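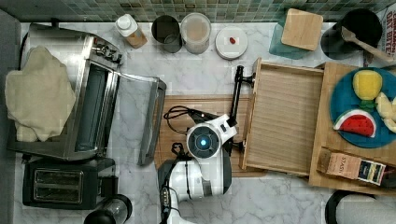 Tharun Reddy wrote to ask why a drawer box should take up counter space at all when most kitchens already have drawers under the counter. He had measured his own and found the top one full of things he used once a year.

His question covers most of what we do. Jonodby designs and builds wooden storage for the kitchen counter: drawer boxes, small compartment boxes and the boards that go with them. The items kept in them are the ones used daily, near the toaster or the cutting board, and they otherwise end up in a row against the backsplash.

The company

Jonodby was started in Miltham as a repair shop for cabinet drawers. Repair work showed the same faults many times over: bottoms that had dropped out of their grooves, fronts pulled away from the sides, handles held by a single screw. The first counter box was built from what we had learned about those faults. We now make more than 200 boxes a year in one workshop. Design, cutting, assembly and finishing are done under the same roof.

What goes on a counter

A counter has a working area and a storage area, and the two overlap. Before a size is added to the range we set up a full counter and use it. A cutting board goes in front of the box. Containers go along the back wall, appliances to one side. The drawer has to open over the board, and the top of the box has to serve as a shelf for a plate or a smaller box. Flat paper packets, such as tea or seasoning, are better stored upright in the small box on top than lying in the drawer, where they slide under each other.

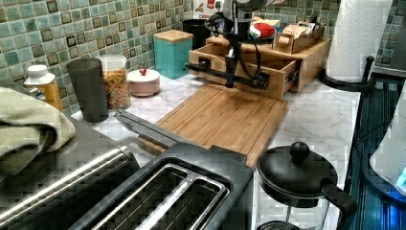

Construction

Each drawer is a plain open box with a separate front. The bottom is fitted after the sides and is left free to move slightly with changes in humidity. We run the grain of the bottom in a single direction and select boards with close, straight lines.

The drawer front carries most of the wear. Grooves are routed into the outer face before sanding, and the raised border is left proud so that the edge can take a knock without marking the panel. A dark bar pull is our standard handle on the wider fronts.

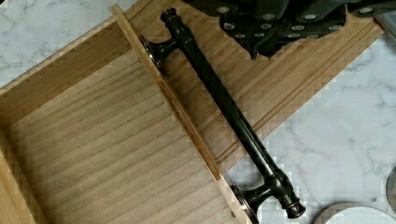
Round knobs are used on the small compartment boxes, where a bar would be wider than the front allows. Both types are fixed from the inside with 2 screws or one, according to width, and can be replaced with a household screwdriver.

Wood and finish

We buy light-colored stock from Bhat, a yard that sorts by grain as well as by grade. Color varies between pale beige and honey, and a darker streak across a panel is accepted if the surface is sound. Knots are not. The finish is a clear oil applied in thin coats. Boxes should be wiped with a damp cloth and dried. They should not be soaked or put in a dishwasher.
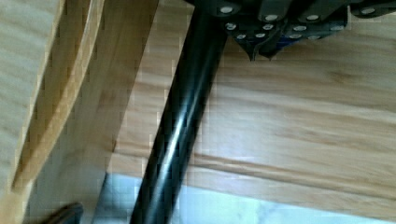

Range and orders

The current line is called Ustelus and has 6 box sizes. Lead time is 9 working days. Replacement bottoms, fronts and handles are available for every size, including discontinued ones. Orders and repair requests go to the Miltham workshop; please give the inside width of the drawer, measured at the back.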